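About Sterndale

Sterndale is a small repair and hand-tool school. We teach people to fix the things they already own. Chairs, lamps, drawer runners, bike brakes, a kettle lid now and then. Evening classes mostly, some mornings, and a longer bench course that starts every November.

We began in the back half of a shop called Monitz, which sold hardware and let us have two tables after closing. Saqib Naqvi taught the first class there. He had a box of his uncle's tools and a handout one page long, which we still use, coffee ring and all (it got photocopied). When Monitz closed up the shop we took over the lease, kept the counter and most of the shelving, and changed the name over the door. Some neighbors still call us Monitz. Fine by us.

What a class looks like

Nine people at most. One table for every two, plus one at the front for whoever is teaching. You come in, hang up your coat, lay out your tools. We're fussy about laying out. Everything you need for the job goes on the table before the job starts, with space between things so a hand can find the right one without digging. Screws go in a dish. Tools go on a plate or beside it, never on the edge.

The plates started by accident. Tahira Soomro brought a stack of them from home for a potluck, they never went back, and somebody started putting screwdrivers on them. A plate has a rim. Things don't roll off it. She has since written it into the course notes as if it was the plan all along.

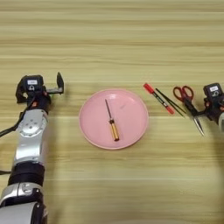

Same rule at the end of the night. Tools wiped, counted back, hung up or put in the drawer they came from. We stop fifteen minutes early for this and we mean it — the last part of class is tidying and if you leave before it you'll hear from Finbarr. Finbarr Foley runs the tool wall. He painted the outlines on it himself, 39 of them, and he'd like every outline covered when he locks up.

Who teaches

Saqib Naqvi — hand tools, small furniture, the bench course.

Tahira Soomro — lamps and plugs, plus the Beginner Night. Wrote nearly all of our handouts. Send spelling complaints to her.

Finbarr Foley — tool wall, sharpening, anything with a hinge.

Tanveer Zaidi — bikes and other things with wheels. Strollers too, bring the stroller.

Khải Đặng — joined us last spring from Dhanial, the upholstery place across the river. Seats, webbing, zippers. Also does our bookings, so be nice.

What we teach first

Screwdrivers. Everybody laughs and then everybody strips a screw. First class is two hours on picking the right tip for the screw in front of you, how hard to push, when to stop and get a diffrent one. Then pliers. Then measuring. People who've been fixing things for years tell us the first class was the one they needed, so no, you can't skip it.

After that it depends on what you bring in. We ask for one broken thing from home, small enough to carry. If it's too far gone we say so early and find you something off the shelf to work on.

Tools and what they cost you

You don't need your own. Class fee covers use of everything in the room. Most of ours are second hand, donated or bought in job lots, so handles don't match and never will. If you want to buy your own set, ask before you spend money, we'll tell you which few are worth having. We don't sell tools and don't take a cut from anyone who does.

Donations welcome. Clean and working, or broken in a way somebody could learn from. No power tools please, we have no room left for them. Leave them at the counter, not on the step.

Mernlow mornings

Two mornings a month we pack up and go over to the Mernlow community hall. Free repair table, doors at 10 a.m. Bring one item each. It gets busy so come early, and expect to hold the flashlight for your own repair. We'd rather you see how it's done. If you need a chair to sit and wait on, there are plenty — Khải redid the seats.

Finding us

Blue door, next to the laundromat. There's one step up and we have a ramp for it, ring the bell and we'll bring it out. Street parking after 6. Bikes can come inside. Kids from twelve up with an adult at the same table, and they get there own set of tools to lay out like everybody else.

To book, call or stop at the counter. We try to answer messages the same day but not during class. New dates for the bench course go up on the door first and on this site when Khải gets to it.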